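Notebook, manipulation bench, fruit task

Carried over from the last entry: the arms are back up after the cable business, the leader handles have been re-zeroed, and the save folder has been renamed so that it no longer has the word "final" in it. We had two folders with the word "final" in them. One of them was older than the folder called "test." I have moved everything into one place and written the path on the whiteboard, where it will stay until someone needs the whiteboard.

The task is still fruit into basket, fruit out of basket. It sounds like a job for a toddler, and a toddler would have finished the whole data set before lunch and eaten part of it. Our learner needs to be shown. It has been shown quite a lot of cubes already, and it has become very good at cubes, to the point where it treats everything in the world as a cube that is being difficult. Hence round things.

Rules for a take, copied out again so I stop having to remember them:

Start with the arm in the home pose. Wait for the tone. Don't start on the tone, start after it, or the first few steps get trimmed and the clip opens in midair.

One fruit per take. If you knock a second one, keep going. If you knock the basket over, stop and mark it as a fail, and do not quietly set the basket upright and carry on as if we hadn't seen. The learner will see.

Move at the speed you'd like to see it move. I wrote this in December and have ignored it ever since. I drive fast when I'm bored, and the policy we trained on my clips drives fast too, with none of the aim.

Close the grip until the fruit stops sliding, then leave it. Squeezing harder does not make you more sure, it only makes juice.

Say out loud what you're doing if two people are at the bench. The one at the keyboard types the label and cannot read minds, including their own after four in the afternoon. 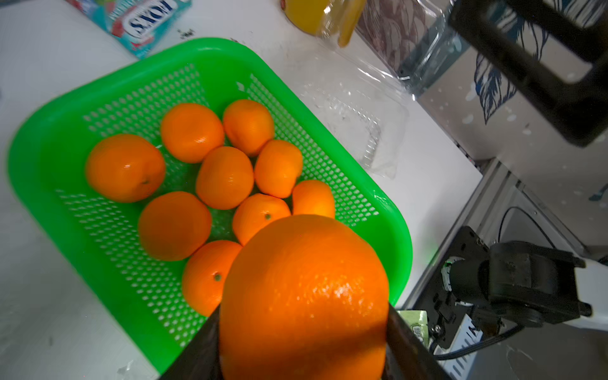 Plullwood annex, Monday, April 28, 2025

Big orange day. Most of the work so far has been with the mandarins, which are the right size for these fingers and more or less forgive anything. The big one does not forgive. It fills the wrist view as soon as you get hold of it, and once it's between the fingers much of the lower half of what the wrist camera has to offer is peel. Some of what you'd like to know about – where the rim is, which mandarins are in the way – is tucked behind it. From the driver's seat you can lean over and look. The learner can't lean.

So the question for today was whether to give it more of these takes, or to do what I suggested last time and stick to small fruit until the numbers look good. Colleagues have pointed out that the numbers would look good because we'd have taken out the hard part. Fine. Big orange it is.

Notes on the grip. Coming straight down on it doesn't work well over the basket, as the fingers have to open so wide that one of them wants to visit the mandarins on the way. Coming in at a slant is better. I settled on lining up one finger first, getting it close without touching, and then letting the other one do the closing. If both close evenly and you're off center, the orange rolls toward whichever side you least want. This is probably obvious to anyone who has ever picked up an orange. I have picked up many and never once had to write it down.

Also, the rim. Half my bad takes were the rim. The basket is light, and if the orange touches the rim on the way over, the basket comes along for the ride. I tried lifting higher, which worked and made every clip look like I was changing a light bulb. Then I tried going over at a lower height but slower. Better clips, more natural path, a few more fails. I'm keeping the slow low ones and marking the high ones with an H in the notes column, so we can leave them out if they turn out to teach it bad manners.

Basket angle: I've been turning it between takes. The early sets all had it square to the table edge, and the policy from those falls apart when the basket is on the diagonal. Please turn it every time. A small turn counts. Putting it back exactly where it was does not count, no matter how satisfying it is.

Same with the clutter. The clamshell, the boxes and the bottle are allowed to stay on the table and wander a bit from take to take. I know it looks untidy. A tidy table gives us a robot that can only work at a tidy table, and I would like it to be of some use in this building.

Lighting. The shine on the peel moves when the arm moves, and in the wrist view that's a bright white spot sliding over an orange thing among other orange things. I wondered if it bothers the learner. I have no evidence either way. I closed the blinds for one block and left them open for the next, and wrote down which was which, so at least future me can be wrong with data.

Software. The Kinis recorder dropped its connection 3 times in the morning and has behaved since I swapped the hub port. It still doesn't tell you it has dropped. It keeps the little red dot lit with great confidence and saves a file with nothing in it. Check the file size after each block. If it's tiny, it's nothing, and you've been playing with fruit.

The Casta labeler now has a pull-down for "fruit, large" and "fruit, small." It has also kept the old "cube" entry as its first choice, so if you're tired and hit Enter you have labeled an orange as a cube. I found 4 of those from the last session and fixed them. I'm not going to say whose initials were on them, as they were mine.

The Doležal finger pads are holding up. I wiped them down between blocks. Sticky pads give you a lovely grip and a terrible release, and the release is the part we need clean. If the fruit hangs on for a moment after the fingers open, mark it. Those takes aren't fails, but I want to be able to pull them out later.

Fails. I've kept them all this time. The old habit was to delete them on the spot, partly from pride. We'll want them for the recovery set: the drop just short of the rim, the slip on the way up, the one where I nudged a mandarin under the finger and spent most of the clip trying to get it back out. That last one is long and boring and probably the most useful thing I recorded all day. I'd have cut it in the old days and been pleased with myself.

Things that went wrong without being anybody's data:

The pedal that ends a take sits right where a foot goes when you stand up. Up to 5 clips end early for this reason. Moved the pedal left.

The home pose drifts a hair after a long run. Re-home between blocks even if it looks fine.

Somebody ate from the bench. The fruit on the bench has been handled by a robot, wiped with pad cleaner and dropped on the floor. Eat the fruit in the kitchen.

For next time: another block with the big orange, this time starting from the table and ending in the basket, with the basket turned each take. Then a mixed block, where the driver doesn't choose and the person at the keyboard calls out big or small. I tend to go for whichever fruit is easiest, and I don't even notice that I'm doing it until I play the clips back in a row.

Train on the mixed set overnight, if the machine is free. It was promised to us and to one other group for the same night, so whoever reads this first should put a note on the booking sheet. Use pen.

Pads still to order. Blinds stuck half down on the left side, not my doing.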